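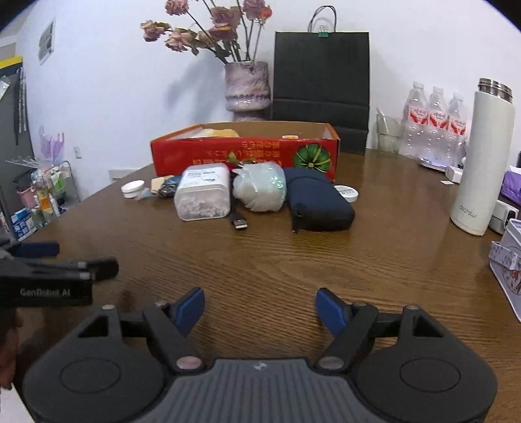

スレッドで検索 ユーザー、キーワード

1/ ハンドヘルドグリッパの軌跡から学習した方策を実機アームに載せる件、Plukirov側の前処理を書き直したのでメモ。対象は把持幅の推定と時刻同期。

2/ 旧実装は指先パッドの青をHSVで閾値処理し、左右の重心間距離を把持幅に換算していた。卓上に紺や水色の物があると連結成分が混ざり、幅が跳ねる。

3/ 新実装では探索領域を指の可動範囲に限定した。指はピボット軸まわりの回転なので、重心が取りうる位置はほぼ円弧に乗る。円弧から外れた候補は棄却。閾値は触っていない。

返信 3 リポスト 17

4/ 評価は手元の20エピソード。幅が隣接フレーム間で不連続になる箇所は全部消えた。残る誤差は把持中のパッド変形で、これは色では取れない。Endang Khooさんが接触時だけ別モデルにする案を出しているが未着手。

5/ 時刻同期。映像とIMUのオフセットを起動時に一度だけ推定していたが、長い収録だと後半でずれる。区間ごとに角速度の相互相関を取り、線形ドリフトとして当てはめる方式に変更。最大で21 msずれていた収録があった。

6/ 双腕の場合は左右を別々に補正してから共通時刻に載せる。片方を基準にもう片方を合わせると、基準側のドリフトがそのまま両方に乗る。
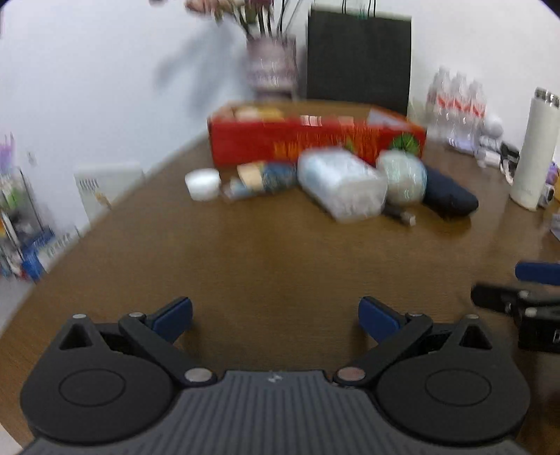

最終更新：2019-07-17

7/ 自己位置推定は木目の卓面が厄介。特徴点は大量に出るが、似た模様が繰り返すので誤対応が多い。卓面だけで上限の2,000点を使い切るフレームがあった。

8/ 対策は画像を格子に切ってセルごとに点数の上限を置くだけ。卓の奥に並べた物や壁際にも点が残るようになり、ループ検出が安定した。透明なボトルの上の点は視点で動くのでRANSACで落とす。マスクは作っていない。

9/ 相手側のグリッパが視野に入る収録では、そこに出た点を静止物として扱うと姿勢が引っ張られる。エピポーラ残差で落ちるのは動いている間だけで、止まると復活する。Hằng Đàmさんの報告どおり再現した。相手の推定姿勢を投影して除外する予定。

返信 5 リポスト 20

10/ プランナ側の変更は一点。幅の指令値を一次遅れで平滑化していたのをやめた。推定が連続になったので不要。平滑化の遅れで閉じ始めが後ろにずれ、薄い物で空振りしていた。

11/ 設定ファイルのキー名が変わっている。width_filterは廃止、sync_modeはglobalからpiecewiseへ。古いキーが残っていると起動時にエラーで止まる。警告だけで続行する案はTirta Mangundapさんに却下された。

12/ 既存データの再変換は各自で。中間ファイルは互換がないので消してから流すこと。

返信 2 リポスト 8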